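Ticket 3572 - Right gripper closes early on the bottle
Project: Turketti (student robotics club, two-arm tabletop build)
Opened by: Noémie Millet
Assigned to: Do-yoon Kang
Status: Open, waiting on retest
Priority: Medium

Noémie, Friday 4:10 pm
Hi all! Great session today, but we've got a weird one. The task is bottle to tray, right arm only, with the oak cabinet left where it is at the back. On 14 of our 46 tries the right gripper started closing before it got down to the bottle, then the script threw "grasp width out of range" and parked the arm. The left arm behaved beautifully the whole time.

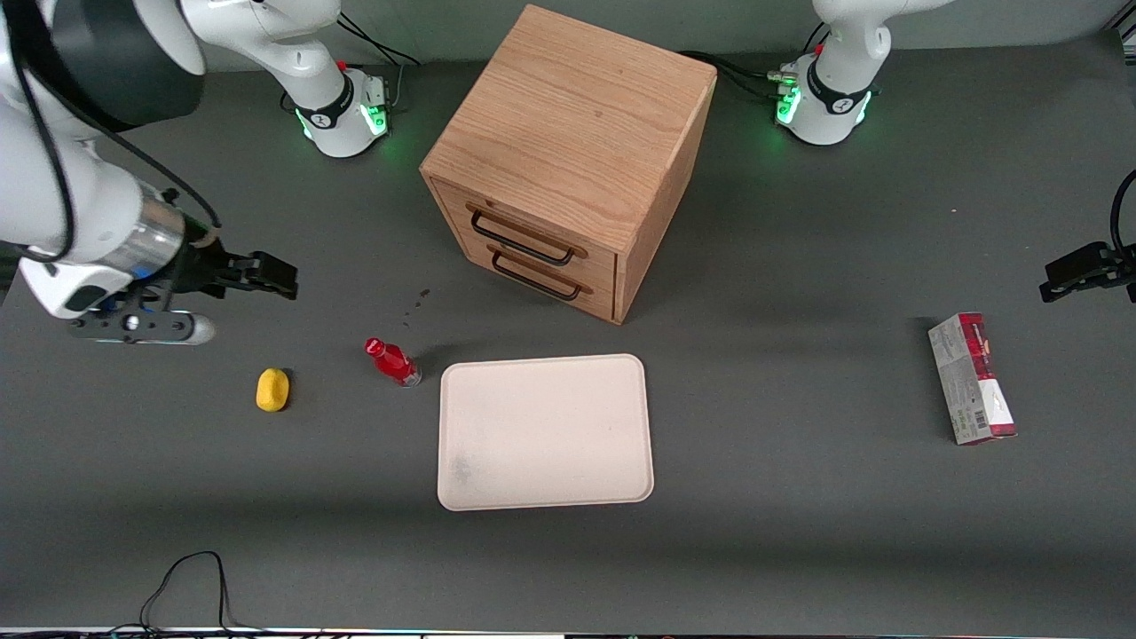
Things I've tried so far:
- restarted the controller, no change
- re-ran the table calibration, no change
- slowed the approach to half speed, and the early closes got rarer but didn't go away
- swapped to the yellow piece as the target, zero faults (!)

So it only happens with the bottle. Log is in the shared folder, and the first fault is at line 1582.

Do-yoon, 4:35 pm
Ooh, nice find. Line 1582 has the close command going out while the height estimate is still jumping up and down. My guess is the shiny plastic is throwing off the depth reading. Can you grab a wrist view with the fingers on the cap end? I'd like to compare it with the width we have saved in the grasp file.

Noémie, 5:02 pm
Done! I jogged it in by hand mode, so ignore the timing on this one.
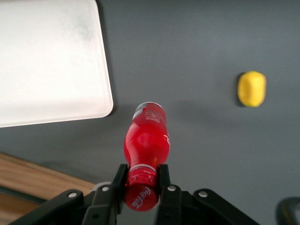

Wrist camera, right arm: bottle held at the cap, tray at upper left.

Do-yoon, 5:20 pm
Perfect, thanks. The saved width was measured on the fat part of the bottle, so the range check is wrong for a cap grasp too - two bugs for the price of one. I've pushed a new grasp file with a cap entry, and the close command now waits for five steady height readings in a row.

Ah-rin Ban, 5:41 pm
Love it. Please leave the tray and cabinet where they are, and I'll run another 46 with the new file on Monday.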